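Helles Ledersofa, Jeansflecken und Sonne – was nehmt ihr?

jozi_p
Juni 2024
Hallo zusammen! Unser Sofa bekommt nachmittags ordentlich Licht ab, und ich hab Angst, dass das Leder spröde wird. Reicht Lederbalsam (der von Drirkik, 120 ml) oder muss vorher ein Reiniger drauf? So stehts bei uns:

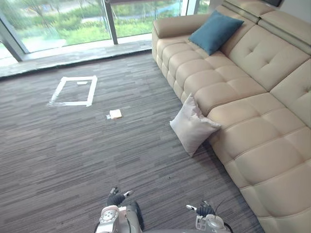 Beiges Leder, gesteppt, Fensterfront gleich daneben

otakar55
Immer erst reinigen, sonst reibst du den Dreck bloß ein. Und Vorhänge!

Fiorella P.
Seh ich anders. Feuchtes Tuch langt völlig, ich mach das seit 6 Jahren so. Balsam nur im September, vor der Heizperiode.

otakar55
Bei Jeansabrieb langt das eben nicht.

jozi_p
Und die Steppnähte? Pinsel?

Fiorella P.
Weiche Babybürste :)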